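Pamby Kitchen Bench Guide
Section 8: Colander Transfer Task

The Pamby task set measures which kitchen chores an arm can finish without help. Colander transfer is rated "partial": the arm can handle the part, but an operator must stay at the bench. Do not quote results from this section as evidence of unattended use.

8.1 Laying out the bench

1. Clear the tabletop and power up the arm.
2. Place the plate toward the back of the table and lay the ketchup bottle across it on its side.
3. Set out the bowl, banana and strawberries. Keep the colander within reach of the gripper.

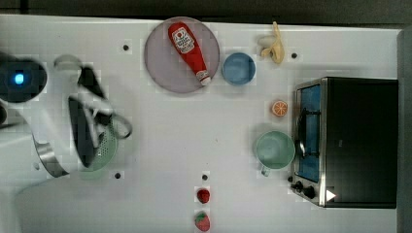 Figure 8-1. Colander in the gripper, toaster oven at right.

CAUTION: Keep hands off the tabletop while the arm is enabled.

8.2 Approach and grasp

4. Load program 529 from the Grimness menu.
5. Set approach speed to 20 percent.
6. Open the jaws fully before the final move toward the colander.

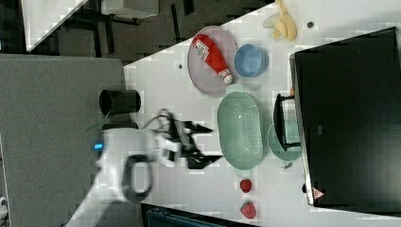 Figure 8-2. Jaws open beside the colander.

NOTE: Perforated parts can confuse the depth estimate. If the grasp misses, return to step 5. After two misses, log a failure and stop.

8.3 Clutter variants

Run the task again with cookware added at the far side and one item tipped over. Do not right the tipped item between attempts.

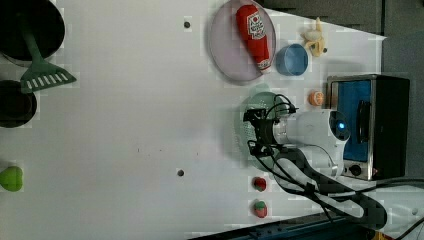

Score each variant separately. Moving any item other than the colander counts as a fault, even if the transfer is completed. Enter faults on the Ogbonna sheet before resetting the bench.

Revised Aug 9, 2020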